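Ticket 451: Reset rule keeps failing runs that look fine to the operators
Project: Dirow kitchen tasks (simulation)
Queue: Trirham annotation and standards
Status: Open, waiting on a second opinion
Priority: Normal

Opened by the standards desk, November

Hello all, and thank you for being patient with us on this one. I know it has bounced between queues twice already, and I'd like to get it all written down in one place so that whoever picks it up next doesn't have to go digging through chat.

The short version is that the Zavari checker is failing far too many bakery runs under rule 10, the one that says the arm without a job has to stay parked and open-handed until the carrying arm has let go. In the last batch of 145 runs it failed 50. We went back over a good handful of those by eye and we would have passed nearly all of them, so either the rule is worded badly or the checker is reading it too strictly (my money is on a bit of both, if I'm being fair to the folks who wrote it).

The wording as it stands: "The idle arm shall remain clear of the work area." That's lovely and simple until you ask what the work area is. The operators take it to mean the stretch of counter between the tray and the dish. The checker seems to take it to mean the entire counter, pot included, which would leave the left arm no place to be at all.

Two stills from flagged runs, cupcake first, then donut:

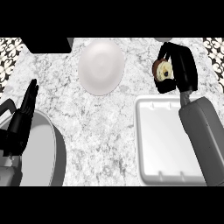
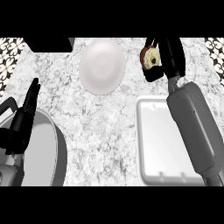 What I'd like us to agree on is a definition that a person and a script can both follow without phoning each other. My suggestion, and please do pick it apart, is to measure from the carried item and its target, with a margin on either side, and leave the rest of the counter alone. The idle arm can then wait over the cookware if that's where it happens to be.

I'd also like "open-handed" struck out. Closed fingers with nothing in them have never bothered anyone on our side, and the rule was really meant to catch an arm that picks up something it wasn't asked to.

Things already tried:

Reran the batch on the older Zavari build. Same failures, same runs.
Turned off the margin setting completely. Failures dropped, but then it let through a run where the two arms bumped elbows, so I turned it straight back on.
Asked the Rezaei team whether their copy of the rule reads any differently. It does! Theirs says "path of the carried item" where ours says "work area," and they've had far less trouble with it.

Reply from the Rezaei side, 3:10 pm

Happy to share our text, and glad it's some use to you. One caution before you paste it in: we only score the carry itself. The pickup and the release have their own rules over here, so if you take our line by itself you'll have a gap at both ends. We got caught by that in the first version and had to go back and rescore a whole month.

Reply from the standards desk, 4:25 pm

Ah, that's very good to know, thank you. I'll draft all three lines together and attach them to this ticket. Until then, please don't delete any run that failed on rule 10 alone. Tag it "hold" and leave the operator's score as it was.

Still needed: someone from Zavari support to tell us whether the margin can follow a moving item, or whether it has to be a fixed box on the counter.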